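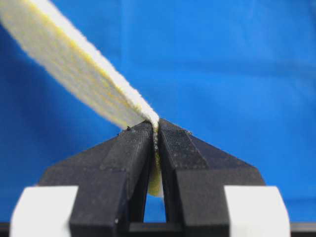
Beso Extension Pole and Roller Frame Set: three months of ceilings

I run a small decorating business in Rurnley, just me and one other most weeks, and we do a lot of ceilings. Stairwells, school halls, the upstairs of old shops being turned into flats. For years I used the same screw-thread pole with a broom-handle fitting, and when the thread finally stripped in May I bought the Beso set from the trade counter at Dewan in Okwood. It has now done enough work for me to say something useful about it.

What you get

The set is a two-section telescopic pole, a nine-inch roller frame, a smaller four-inch frame for cutting up close, and an angled adapter that holds a brush. There are no sleeves and no tray. The pole is aluminium with a rubber grip at the bottom and a foam grip further up. Closed, it fits across the back seat of an ordinary car. Open, it gets me to the ceiling in a Victorian hallway from the floor with my arms in a comfortable position, and I am not tall.

Length is set with a flip lever. You open the lever, slide the inner section to where you want it and close it again. There are stops along the inner section and you can feel it click past each one, but the lever will hold between stops as well.

In use

The first proper job was a church meeting room, ceiling and upper walls, two coats of matt white on old lining paper. The pole is stiff. At full reach there is a little bend if you push hard, but a good deal less than I was used to, and the roller stays flat on the surface so you don't get the heavy line down one edge. I laid off in long passes towards the window and had no tramlines to go back over.

It is light enough for a full day. By four o'clock my shoulders were tired, as they always are after a ceiling, but my wrists were fine. The foam grip is in the right place for your upper hand when the pole is half out. At full length your hand ends up on bare metal, which gets slippery once there is any emulsion on it. I wrapped mine with cloth tape.

The nine-inch frame is good. The cage spins freely and the sleeve hasn't crept off the end once, which was a regular annoyance with my old frame. I have used medium pile sleeves from three makers on it and they all fitted. One cheap foam sleeve was too tight and tore when I took it off, though I blame the sleeve for that.

The four-inch frame is less good. The arm is thin and flexes, and it squeaks. A drop of oil stopped the squeak for a day or two, then it came back. I now use it only behind radiators, off the pole, where a bit of flex doesn't matter.

The brush adapter

I didn't expect to use this and I have used it a lot. It clamps round the handle of a brush with a wing nut and sets at any angle. For cutting in above a stairwell it saves moving the ladder for the sake of a foot of wall. You won't get as crisp a line as you would by hand, and I wouldn't use it against a dark feature wall where every wobble shows. For white ceiling to pale wall it is fine.

It takes handles up to a fairly ordinary thickness. My two-inch sash brush went in with no trouble. My three-inch brush, with a fat beaver-tail handle, did not go in at all.

Cleaning

The frames wash out easily under a tap. The lever on the pole is another matter. Paint runs down the inner section, gets into the collar and dries there, and then the pole won't slide. It happened to me in the second week. I had to soak the collar in warm water and work it loose, which took the best part of my dinner break. Since then I have wiped the inner section down with a damp rag before closing it, every time, and it has been all right. The instructions do tell you to do this, in small print, on the back of the card.

A problem and how it was dealt with

In the sixth week the lever began to slip. It would hold for ten minutes and then let the pole drop by one stop, usually when I was pressing up. I took it back to Dewan on a Wednesday and spoke to Tracey Lockwood on the counter, who showed me a small adjusting screw under the lever that I had taken for a rivet. Half a turn and it was tight again. It has needed one more tweak since. I would have liked that to be in the instructions, as it is a lot more use than the drawing of a man painting a fence.

Second opinion

Jamila Hettiarachchi, who works with me on the bigger jobs, has used the set as much as I have. She thinks more of it than I do. She does most of our walls and likes it set short, just one or two stops out, so that she can go from skirting to picture rail without bending. She doesn't agree with me about the four-inch frame either, and says it is only bad if you lean on it.

Her one complaint is the hanging hole at the end of the pole, which is too small for any of the hooks in the van. It lives on the floor under the dust sheets as a result.

How it compares

I have borrowed dearer poles on site. The best of them had a push-button lock instead of a lever and was easier to adjust with wet hands. It was also heavier, and cost more than twice as much. For a firm spraying and back-rolling new plots all week, that would probably be the one to get. For our sort of work, where one day is a box room and the next is a shop ceiling, I prefer the lighter pole.

If you are a householder doing a single bedroom, this is more than you need. A plain wooden pole and a decent frame will see you through, and you can put the difference towards better paint.

Good points
Stiff for its weight
Nine-inch frame holds sleeves properly
Brush adapter is worth having
Closes down short enough for a car

Bad points
Collar clogs if you don't wipe it
Four-inch frame is flimsy
Foam grip should be longer
Nothing in the instructions about the adjusting screw

I would buy the pole and the large frame again. Dewan will sell you those two on their own if you ask at the counter — they are not on the shelf that way — and the brush adapter can be ordered separately.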